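Review: Orkham Cell Rules Kit, one year of use

I bought the Orkham Cell Rules Kit last December for our small workshop, where we teach robot arms to handle things from the kitchen and the table. It is a binder of rule sheets, a set of checklists for the wall, and a simulator add-on which reads the same rules and warns you when your program breaks them. I paid 1,646 for the full version. English is not my first language, so I also judge how the sheets are written, and this matters more than the seller may think.

First the binder. The sheets are short, one rule on each page, with the reason in small letters at the bottom. The part about speed near people is the best I have read in a product of this price. It asks you to write down your own limits for your own arm and it leaves blank lines for them. I like this very much. An older kit from Fustar, which we used before, gave ready numbers for everything, and our people copied them without thinking what arm they had.

The kit says clearly on the second page that it does not replace the safety standards or the risk assessment which you must do anyway. Please take this page seriously. I have seen a comment in the Ganum shop from a buyer who was angry that the inspector did not accept the binder as proof. The inspector was right.

The wall checklists are less good. The paper is thin and the letters are gray on white, so from two meters you read nothing. We printed our own copies in black. Also, the checklist for the start of the shift has the emergency stop test in fifth place. For me it must be first, before anybody gives power to the arm for other tests.

Now the simulator add-on, which costs the biggest part of the money. You load your scene, you choose the rule groups, and you run your program. When a rule is broken, the run stops and the number of the rule sheet appears, so you can open the binder and read it. The installation took me 3 evenings, mostly because the manual speaks about a menu that has another name in the present version. Support from Orkham answered in a polite way and sent a corrected page.

We work a lot with cups, and here I learned something. The rule group for fragile objects has a sheet called "Object not upright." It says that when a cup or a glass lies on its side, the program may not use the same grip as for a standing one. You must define a second grip, with lower closing force, and a check that the object is held before the arm lifts. In the beginning I found this too strict.
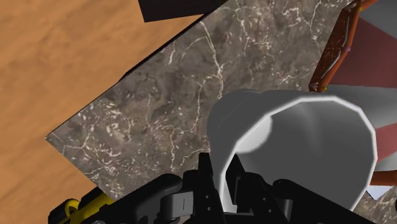 A tilted cup offers the fingers a wall that gets wider toward the mouth, and the contact can slide along it when the force grows. With one grip for all positions you are lucky or you are not. Since we follow the sheet, every program in our workshop has two grips and a written limit for each. It is more work, maybe one extra hour for a new object, but a new colleague can read the program and understand what was decided.

The same group has a rule about hard surfaces. Stone and tile must be marked in the scene as "no contact" for the fingers, also when you only touch them slowly. This is good practice and I agree. But the add-on does not know a surface is stone until you mark it yourself, and it gives no warning if you forget. I hope they will repair this.

One more complaint. The log file keeps only the last 4,000 events and then it writes over the old ones. For a long test this is not enough, and a record that disappears is a weak record when someone asks you later what you have tested. The Osman package, which I tried at a friend's company, keeps everything, but its rules are written in such heavy legal language that I needed a dictionary for each page.

Would I buy it again? Yes for the binder and the add-on, no for the wall checklists, which you should be able to leave out of the order. If you have one arm and a simple task, the binder alone is enough, and Orkham sells it separately. If your people change programs every week, take the add-on too, and save the log in another place every evening.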